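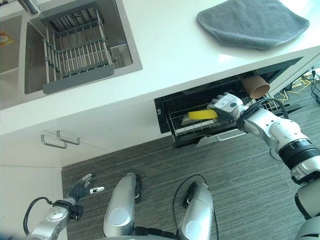
So what are we supposed to settle at this meeting? How much of next year's equipment money goes to hands and covers, and how much goes to the kitchen.

Irkstead equipment planning meeting, May 30, 2020. Notes by me again, as I was the one holding a pen.

We started with what's left over. After the last Draltmont invoice we have 2653 dollars in the small equipment line, and it has to carry us to August. I'd been hoping for more, but the shipping on the wrist parts ate a good chunk (I did warn everyone!). Big purchases come out of the new budget, so anything over that figure waits.

Next up was sleeves. I asked for a full set of spares for both arms, and I got a bit carried away about it – a cover is cheap next to a finger joint, and I don't want to be ordering in a panic. Hijazi quoted us 427 dollars for the set, with a delivery time of 20 days. I think we should just say yes. 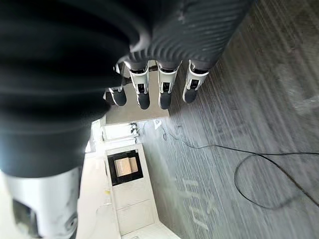
Sohail Sandhu said he would rather see that money go to fingertip pads first, and that a full set of sleeves could wait until Hijazi told us whether the next version fits the same wrist. Fair point. We went back and forth for a while and ended up agreeing to buy the sleeves now and ask for a price on pads in the same email. I'm sending it.

Then we got to teleoperation. The question was whether to add a second headset to the request, and I'm all for it, as training a new operator is slow going with just the one station in the plan. It goes on the August list, along with a decent chair.

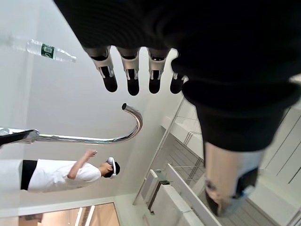

Hand and headset operator at the kitchen setup.

Kitchen items took longer than they should have. We want more dishes and cups in different shapes and sizes, cheap ones, bought from the small line. Wasolon sent over a catalog of practice sets, and the prices made me laugh out loud, so we're going to the discount store instead. Two-handed jobs stay in the plan for next year, and that means we price both arms together for service. Splitting the contract saves very little and doubles the paperwork (mine).
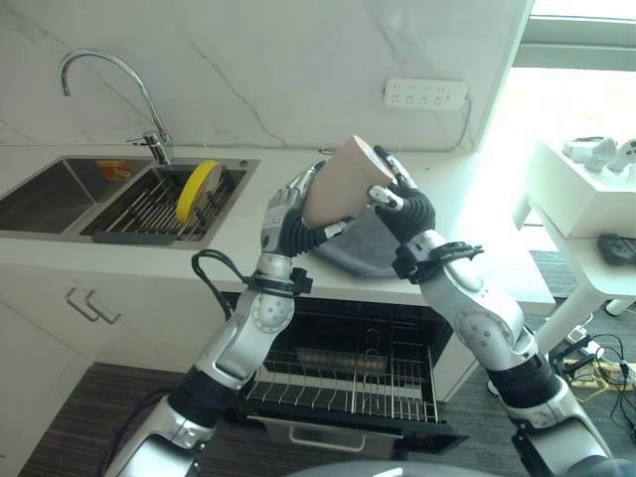
Photo: Irkstead equipment group

Cable management came up at the end, as it always does. I'd like floor covers and some proper hooks, and the group was fine with that as long as it stays small. Sohail will measure the runs before I order anything.

Still open: the service contract, the pad price, and whether Draltmont will take back the 2 mounting plates we never used. I'll chase them this week and put the answers in the shared folder.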